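Keeping a Meditation Corner Fit for Use
Household tips, December 3, 2023

My meditation corner is the strip of floor between the radiator and the linen closet. It has a cushion, a mat, a brass bowl and more dust than any spiritual practice calls for. These are the habits that keep it usable.

Wash the cushion cover inside out

Cold water, half the usual soap, no fabric softener. Buckwheat hulls come out first, into a pillowcase with the end tied. I skipped the tying once, in July, and am still meeting hulls in my slippers. 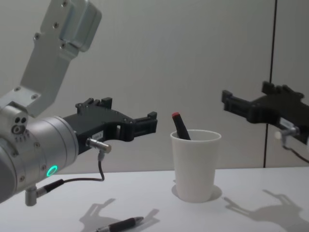 Wipe the mat before it asks

One part white vinegar to four parts water, on a rag. Hang it over the shower rod until dry on both sides. It will smell like a pickle for an hour, and so will your forehead if you rush child's pose.

Incense goes in sand

The little wooden tray that comes with the sticks catches a third of the ash, on a good day. A cereal bowl of dry sand catches all of it. Mine is a chipped Drovari bowl from the thrift store in Cullolthorpe, and it has never looked more respected.
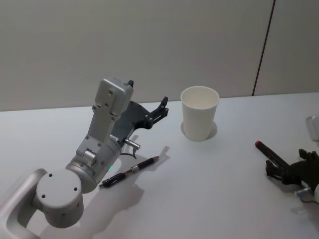
Green light on, white tabletop.

Go easy on the lamp

A salt lamp sweats in damp weather, so set it on a saucer and keep it off the good shelf. If all you want is to find the cushion before sunrise, you need far less light than the catalogs suggest. A glow the size of that green ring on the wrist joint would do it, and in some other color if green makes you feel like you're meditating next to a router.

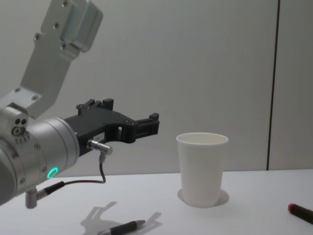
Timers are best kept across the room, face down. Set yours for 34 minutes if you're ambitious and ten if you have a job. I keep mine on a side table, and a plain white top like the one here shows every ring a tea mug leaves, so use a coaster or take up black coffee and regret it separately.
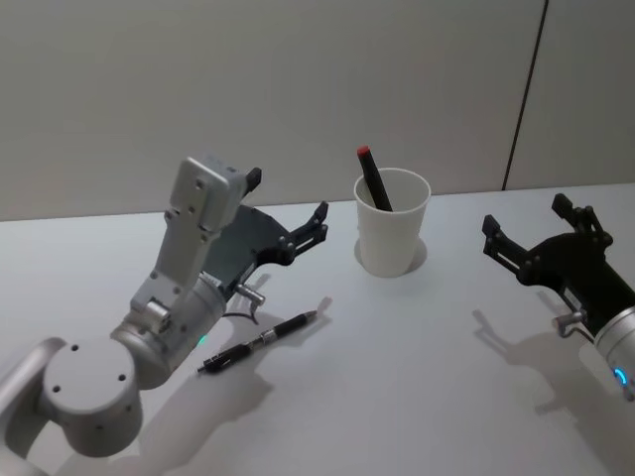

Brass bowls creep across a shelf when you strike them. Stick felt dots under the wooden base, near the rim, and let them set overnight. Four is plenty, spaced in a square like the screw holes on that round joint cap. Polish the outside with lemon and salt, rinse, dry at once, and leave the inside alone.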